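Search this site Enter keywords Go

Opinion | Giving & Community

The check was very large

I have now attended enough relief fund handovers to have a favorite part, and it is the moment when two grown adults try to shake hands while each holding one end of a check the size of a door. On Monday it was the turn of the Elton flood appeal, which has raised $1000 a week since the river came up, mostly in coins, and mostly from people who live nowhere near the river.

I don't begrudge them the check. I gave to the appeal myself, twenty dollars, and have mentioned it to everyone I know. What I would like is a little less ceremony at the front end and a little more at the back, when somebody stands up and says where the money went.

Sipho Chauke, who ran the collection, spoke for four minutes. The four people thanking him took most of an hour. Around 600 households had put something in, and I began to fear we would hear from each of them. 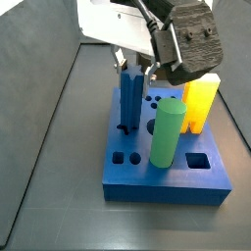

Elton has form here. The town's first relief fund dates from 1834, when the mill at Vitale burned down and a subscription was got up for the families. The minutes survive in the library. They give every donor's name in a beautiful hand, along with what was served at the supper, and then they stop. Whether the families ever got a cent is left to the imagination. The supper was mutton.

Palesa Mathebula, on the town council, tells me I am being unfair, and that people give more when they see other people giving. She's probably right. She usually is, and it makes her tiring to sit next to. But people also give a second time when they hear that the first time did some good, and on that subject we got one sentence on Monday: the funds would be "directed to areas of need." My kitchen is an area of need. I doubt they meant it.

So here is a modest request. In May, when the last of the money is supposed to be spent, hold another event. Same hall, same weak coffee. Put up a list: so many mattresses, so many water heaters, a new boiler for the Clulard Street clinic if that's still the plan. Make it an oversized list, if the printer has a minimum order. Mr. Chauke can have five minutes this time.

I'll come, and I'll bring another twenty.

Last updated: Monday, 4:10 p.m.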